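Section 7. Installing a preview build of Flondoleck on your phone

Read this section before you tap anything. Preview builds are unfinished, and the release notes tend to be kinder to them than they deserve. If this is the phone you use for work or for two-factor codes, stop and wait for the public release.

Before you start

1. Check the build number under Settings > General > Version. You need 2,111 or later. Earlier builds will offer you the download and then fail at the very end.

2. Make a full backup to a computer. The in-app backup says it covers "everything." In our testing it left out call history and saved Wi-Fi passwords, so treat that word with caution.

3. Write down your Zaltum account password on paper. The installer signs you out, and the password manager is on the phone you are about to erase.

4. Charge the phone fully. The installer will let you begin at 23 percent. Don't.
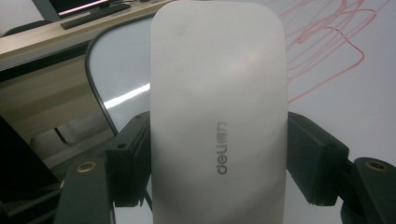

Eraser-shaped block with deli logo

Installing

5. Open Settings > Updates > Preview Channel and turn on Early Builds. You will be asked to share usage data. The switch is on by default and the preview installs fine with it off.

6. Tap Download. Ignore the time estimate. It has read "2 minutes left" on every phone we tried, including one that took most of an afternoon.

7. When the download ends, tap Install and leave the phone alone. The screen may go black more than once. Do not hold the power button unless it has stayed black for an hour.

8. Sign in again and decline "Restore settings from cloud" the first time it appears. You can run it later from the Accounts page, where it at least shows you what it plans to change.

CAUTION: Going back to the stable version erases the phone. A backup made on a preview build cannot be restored to a stable one, whatever the Restore screen suggests.
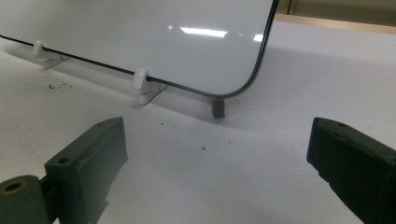
Blank whiteboard in clips

After installing

9. Open each app you depend on. Banking apps are the usual casualties. Kong and Skeltorel both launch, but Skeltorel notifications arrive late or in a pile.

10. Check battery use after a full day. The notes promise "improved standby life." Bianca Crăciun ran the same build on two phones and saw no improvement on either.

Note: The new icons and the redesigned lock screen come from an early design and may not survive to the final release. Please don't report their removal as a bug.

Note: Send real bugs through the Feedback app, one per report. Reports with several problems in them get closed after the first is fixed.

Section last checked by Nelu Mihăilă, August 5, 2026.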